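Publications > Field Robotics and Interaction > Demonstration Studies > Section 4

4. The Open-Day Demonstration

4.1 Setting and purpose

The system described in Section 3 was shown to the public during the October open day at the Tillach building. The demonstration had two aims. The first was to let visitors perform the cabinet task themselves with the hand-held gripper, so that we could compare their handling of the tool with that of trained operators. The second was to find out how much instruction a person with no background in robotics needs before producing a demonstration that meets the acceptance rules in Section 3.4.

Earlier reports on hand-held collection tools have mostly relied on laboratory staff or paid operators. Both groups practice before recording starts, and both know which motions the later processing stages do not tolerate. Open-day visitors have neither advantage. They also arrive at uneven intervals, leave without notice, and talk to each other while they work. We considered these conditions closer to those under which such tools would be used outside a laboratory.

Ninety-four visitors took part. Each was given one turn, and a turn ended when the visitor put the tool down or when the host closed it. No time limit was announced. Participants under the age of consent at the institution could try the tool, but their turns were not recorded and they are not included in the count.

4.2 Station layout

The station consisted of a two-door cabinet with an upper compartment and a shelved compartment below it. Both doors were opened before each turn. We had planned to include door opening as part of the task, but pilot runs with staff showed that the door motion took up most of the turn and left little data on placing and reaching. Door opening was moved to a separate station run by the Moynihan group and is not discussed further.

Stickers were applied to the door faces. Plain cabinet panels offer few visual features, and tracking in the pilot runs drifted when a large part of the view was taken up by a blank door. A checkered sticker and a number of irregular picture stickers were enough to remove the worst cases. Their positions were left unchanged during the open day. The picture stickers were cut by hand, and no attempt was made to match them in size or tone.

The objects were small household items and toys chosen to vary in stiffness and outline. Visitors were free to choose what to handle first. The host, Fathima Saha, gave the same spoken introduction at every turn: hold the tool with both markers facing up, keep the fingers in view, and move at the speed at which one would put away dishes. Further questions were answered as they came up and logged by topic.

4.3 The tool in use

The gripper carries one square fiducial marker on the upper face of each housing block. The distance between the two markers gives the finger opening, and no separate encoder is fitted. The camera looks forward over the housings, so the markers stay at the bottom of the image and the workspace fills the rest. The wide lens bends straight edges near the border of the view. This is corrected before pose estimation but kept in the images given to the policy.

With the fingers brought together, the two-finger assembly presents a single flat upright tip. Several visitors read this as a pointer and began by aiming it at objects before attempting to grasp them. The aiming phase was kept in the recordings.
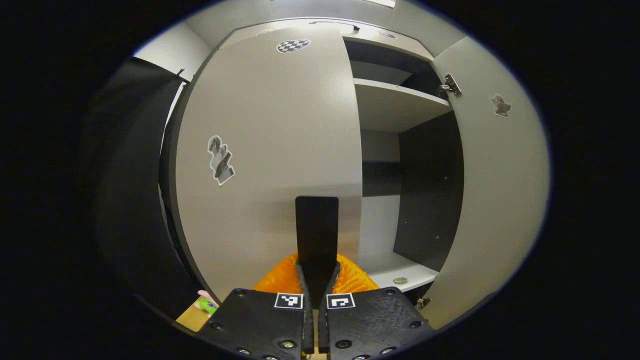
Figure 4. Gripper view at the cabinet station, both doors open. A coin lies on the lower shelf, to the right of the orange object at the fingers.

The view in Figure 4 illustrates two conditions that recurred in the data. First, the tool hides part of the nearest object. The orange item is partly covered by the housings, while the coin on the shelf remains in clear view. An estimate of object extent based on a single image is therefore unreliable close to the fingers, and we do not use one. Second, brightness differs between parts of the cabinet. The left door and the upper shelf are well lit, and the upper compartment is dark. Exposure was left on automatic, and a change of view from the door to the upper compartment could cause several underexposed images in a row.

Flat objects were the hardest class. A coin lying on a shelf offers almost no side surface to the fingers, and the tip must approach at a shallow angle. The trained operators slid such objects to the shelf edge and closed the fingers there. Visitors tended to press down from above. This difference was plain in the wrist angle records and did not depend on how long the visitor had already held the tool.

4.4 Recording and screening

Images and inertial data were written to the camera card and copied to the Emar workstation between turns. Each recording was cut into segments at the points where the finger opening passed a fixed threshold. Screening then removed segments in which a marker was lost, the pose solution failed, or a hand other than the operator's entered the workspace. The screening program was the one used for the laboratory set and was not adjusted for the open day.

To keep the two sets comparable in size, we drew 2000 segments from the visitor recordings after screening and 2000 from the laboratory recordings. Sampling was balanced by object class where the supply allowed it. Flat objects are underrepresented in the visitor set, as many of those attempts were abandoned before the fingers closed.

Seventeen visitors had no segment left after screening. In most of these cases the tool had been turned on its side during the grasp, which put one marker out of view. The fault lies partly with the spoken introduction, in which the instruction about the markers came first and had to be remembered through the rest. A raised grip on the handle, giving a tactile cue for the correct orientation, has been added to the next version of the tool.

4.5 Visitor questions

The question log was coded with the Tradutance topic scheme, extended by one category for questions about the tool itself. Questions about the markers were the most common, followed by questions about what the robot would later do with the recordings. Visitors who asked about the markers before starting lost fewer segments to marker occlusion than those who did not ask. We do not treat this as evidence that explanation improves performance, as people who ask early may also be more careful in general. A controlled comparison would require assigning the explanation at random, which was not practical with an open queue.

Remarks made during a turn were logged only when addressed to the host. Two recurring remarks concerned the weight of the tool and the effort of closing the fingers. Both are taken up in Section 6, together with the grip force measurements.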